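About Flondeck

Flondeck runs a refill and bottle-sorting service for small offices, studios and workshops. Nuria Tefera and Conall Rafferty started it with a borrowed van and one customer, a print shop that was throwing out its hand soap bottles every week. We now have 13 people on the payroll and keep 2,213 bottles in circulation.

The work is simple. We collect empties on Wednesday, sort them by size and neck, check the caps, and bring them back filled. Customers pay for what goes into the bottle and leave a deposit on the bottle itself.

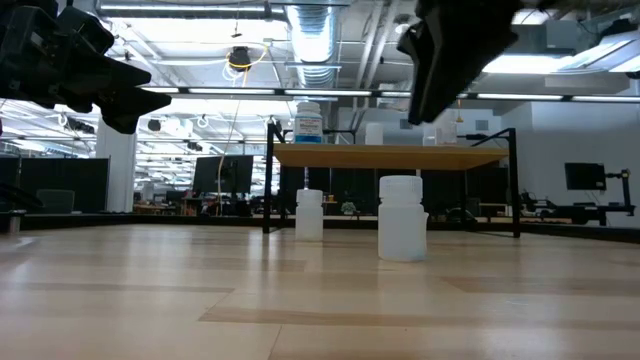 Sorting is where most of our training time goes. New staff start with plain containers and learn to group them before they touch a customer's order. A large white bottle and a smaller one can look much alike from across a table, so we teach people to check the size first and the cap second. A ribbed cap like the one on the larger bottle gives a good grip. Bottles with a printed label are kept apart from the plain ones – a small raised shelf does that job well and leaves the tabletop clear for sorting.

Éabha Ní Bhriain manages collections and is the person to call about a missed pickup. Ultan Breathnach looks after deposits and invoices. The phones are open until 3 in the afternoon.

We take plastic bottles and jars with their caps on. We do not take glass, spray cans or anything that has held paint. New accounts need a minimum order of 12 bottles.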